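Search products
Enter keyword or item number
Go

Groleo Grain Moisture Tester, Model 36
By Quyên Phan – updated prices coming in July

If you store corn, wheat or sorghum on the farm and sell it forward, you already know how much of your check depends on moisture. A load that comes in wet gets docked at the elevator, and a load that comes in too dry means you have given away weight you could have sold. We have carried the Groleo for a good while now, and it is still the tester we hand to people first when they walk up to the counter and tell us they are tired of guessing.

The Model 36 takes a whole-grain sample, so there is no grinding and very little mess. Fill the cup level, pour it in, pick your crop from the menu and wait for the reading. It averages up to 20 samples for you – handy when you are pulling from several spots in a bin and want one figure to compare with your contract. The case is sturdy, the buttons are big enough for gloved fingers, and the batteries last most of a harvest (we still like to keep a spare set in the truck).

Senyo Aidoo in our parts department checks each tester against a reference sample before it ships, and he is always happy to talk through calibration over the phone, even if you bought yours somewhere else!

Item number: 3178
Crops on menu: corn, wheat, sorghum, barley, oats
Warranty: 5 years on the main unit, one year on the sample cup
In the box: tester, cup, brush, carry strap, printed guide

Please note that the reading is meant for your own planning. Your buyer will settle on the moisture taken at delivery, so it is worth bringing a sample to the elevator early in the season and seeing how the two numbers line up.

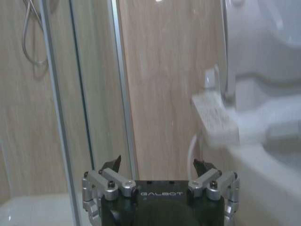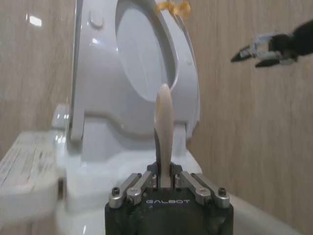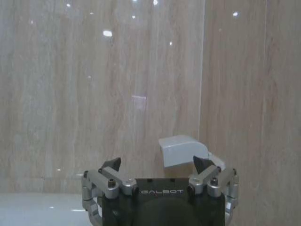
Page last changed: July, 5:20 p.m.

Orders placed before noon usually leave us the same afternoon.

Related items
Traltine Bin Temperature Cable
Phí Sample Probe, Brass
Mornamon Hanging Grain Scale
Groleo Replacement Cup and Brush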